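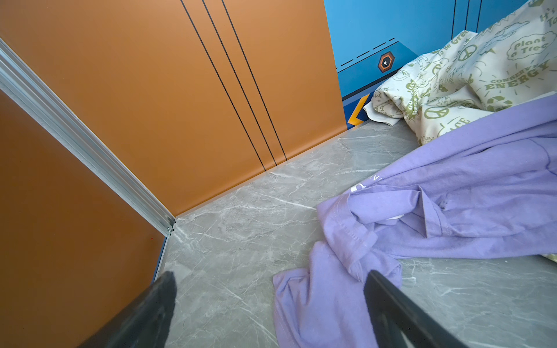
August 23, 2021

The budget for the second gripper station closed at $1,532. Of that, $826 is the wrist camera and its mount, and $111 is spare fingertips. I-seul So wanted a wider finger for knit fabric. I priced it and left it out until September.

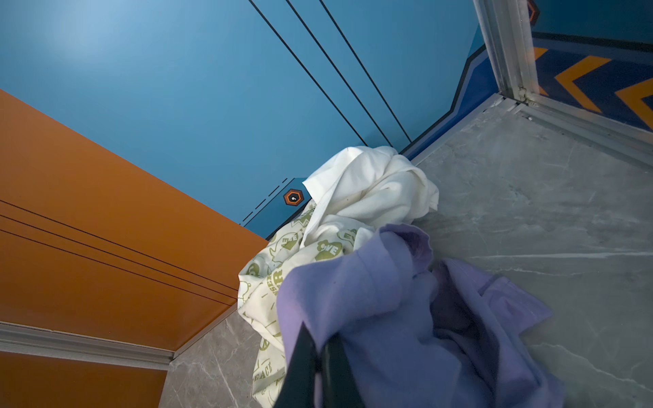

Clothing stays the test load for now. Shirts cost little and fold differently every time, so we get a fair look at grip before ordering anything larger. Flurthorpe quoted 3 weeks on the controller. Witold Kurek has the part numbers, and I still need shipping to Florness.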